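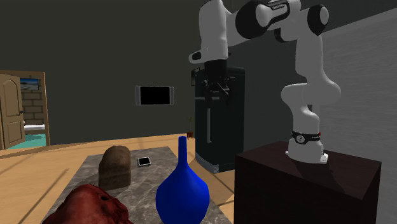

Section 4 covers scoring a layout before you spend compute on it. The method comes from the Setis write-up, which claims that a policy trained in rendered rooms can be ranked by how it does on cluttered tabletops it has never met. We have run it at Hilesville long enough to trust the ranking and to distrust most of the percentages. Start from a layout with mixed shapes on the surface. The bread on end, the flat phone and the long-necked blue vase on the marble make a fair starting set, as each one asks for a different approach from the gripper. A table of six near-identical cubes will give you a lovely score that means nothing.

4.1 Before you start

1. Load the room file and let the physics settle. Do not begin scoring while anything is still drifting.
2. Set the arm to its home pose, with the gripper open and well clear of the surface.
3. Set the episode limit to 900 steps. The write-up uses a longer limit and does not say why. In our runs the extra time mostly rewarded policies that poke at an object until it happens to fall into the fingers.
4. Write the random seed in the run log. Harvey Ouellet's first set of results had to be thrown out over this.

Note: The Gosselin object pack ships with default friction values. They are high. If every grasp holds on the first try, check there before you congratulate anyone.

4.2 Running the comparison

5. Pick the policies you want to rank. Two is the minimum.
6. Run each policy on 12 layouts, using the same seeds for all of them.
7. Keep a saved view of each episode at first approach. You will need it in 4.3, and the score file alone will not tell you which object the policy was going for.

Caution: Do not change the lighting preset halfway through a comparison. The write-up says the ranking survives a lighting change. Colleen Bouchard tried it on the Nadinbridge machines and two policies swapped places.

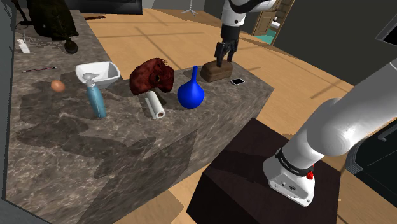 Does a high score in the rendered room mean the policy will work on a real arm?
Nothing in the method shows that. The score tells you which policy did better under the same simulated conditions, and a real arm brings sensor noise, delay and worn parts that the room file leaves out.

4.3 Reading the results

8. Open the summary table and sort by completed grasps. Ignore the "confidence" column, which is computed from the policy's own output and tends to flatter it.
9. Go back through the saved approach views for any policy in first place. Look for approaches aimed at the wrong object that were scored as a success anyway.
10. If the top two policies are within 7 points of each other, report a tie. The write-up calls smaller gaps "clear". We could not reproduce them with fresh seeds.

Note: Failed episodes are dropped from the summary if the simulator crashed during the run. Count them by hand from the log – a policy that crashes the physics by ramming the table should not be getting a better average for it.

Results from before the March update use the old contact model. Do not mix them with new runs, and do not paste them into the same table.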